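Visit report: open evening at the Trudum shared workshop

The workshop sits over a tire shop in Trorcombe and opens to visitors one Wednesday a month. I got there at 6 and stayed until closing.

Anisa Ngau is building a two-armed robot she calls Widen. Both arms are bolted to a bench made from an old door. One elbow was apart on my visit, waiting on a bearing. She has spent 645 dollars so far, mostly on motors.

The first job she wants it to learn is refilling a tissue box. That means opening the hinged lid, taking the stack by both ends and putting it in the box without bending it.
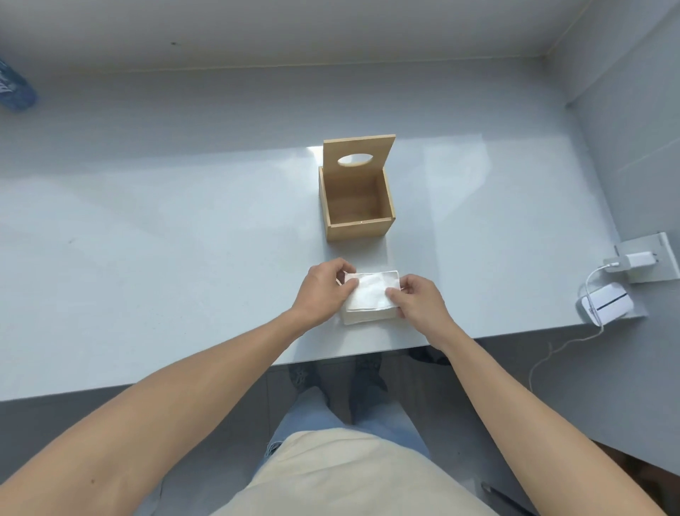

Does the robot need two arms for this?
One arm could lift a stiff block, but a soft stack sags when it is held from one end only.

The grippers are printed in the shop and have five rubber pads each. The wiring still runs along the outside of the arms, held on with tape. She plans to have both arms moving by August. Parking is in back.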